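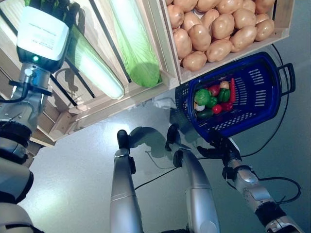 Pikar is an index of staff and contributor bylines from small trade magazines - auto repair, fleet, tires, grocery, farm supply. One row per article. Built so you can see who wrote what, under which title, and when they moved on. Subject tags come from the article text plus whatever art ran with it. Two napa cabbages in one wooden crate and potatoes heaped in the next gets cabbage and potato as separate tags, never just "produce". Same rule for tires vs wheels.

Size
1424 articles, 30 titles, 17 columns. CSV, UTF-8, comma separated. Quoted fields, watch the commas in job titles.

Main columns
byline_raw - as printed, typos kept
byline_clean - our guess at one spelling per writer
role - editor, managing editor, contributing writer, unsigned
title_id - see titles.csv
issue_month - month only, blank if the cover was missing
tags - semicolon list
headline - cut at 80 characters, sorry 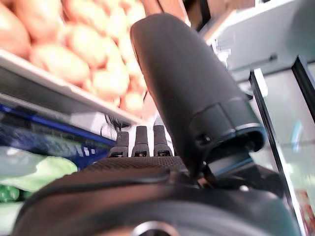
The rest of the columns are bookkeeping, skip them unless you are debugging the import. scan_batch is the only one I still look at.

Sources
Most back issues came from the Lachance shelf scans. Starklow titles were typed in by hand and have fewer OCR errors but more missing pages. Anything marked W in scan_batch is Wadari, poor quality, check before you quote it.

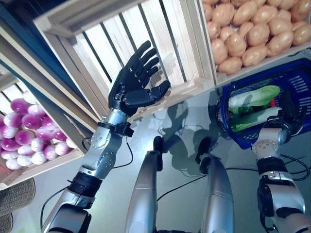

Packaging tags were added late and are uneven. Older rows only have "box", which covers cartons, bins, pallets, everything. Newer rows split by material and fill, so an empty slatted crate next to one full of potatoes gets crate-wood twice, once with fill=none and once with fill=potato. If you only need bylines, drop the tag column and ignore all of this.

Known problems
Writers who changed names show up as two people. Guest columns are sometimes filed under the editor. The February issues for two fleet titles are in there twice, havent removed them yet. 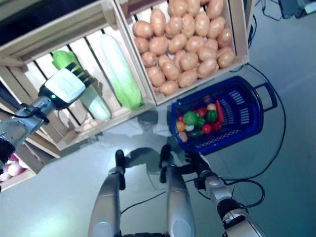 Also role is blank wherever the masthead page was missing. Don't fill it from a later issue - people got promoted and then the counts come out wrong.

Updates
No schedule. Fixes go in as they come, see changes.txt for the lastest batch.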